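Questions I get about the Kiltidau foster care bill

Who are you, anyway?
I'm Luana Trindade. I've been a foster parent for 10 years and I write this page at my kitchen table, so please forgive the typos!

What would the bill do?
It gives relatives 5 extra days to come forward before a child is placed outside the county. I wish it were longer, but I'll take it. 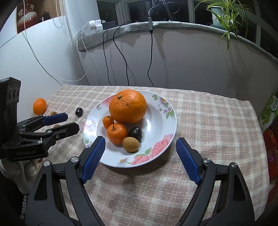 Fruit on the flowered plate.

Has it passed?
Not yet. It cleared the House in January and it's been sitting in the Senate ever since (yes, I call every week). Our letter has 158 names on it and I'd love to get to 300.

Can I sign if I live in Rusis?
Sure! Anyone in the state can.
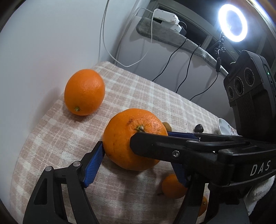 You don't have to be a foster parent either. Grandparents, teachers, neighbors, all welcome. Just give your full name and zip code.

Who do I send it to?
Uwe Ackermann is collecting the signed pages at the Elalow library. Leave yours at the front desk with his name on the envelope.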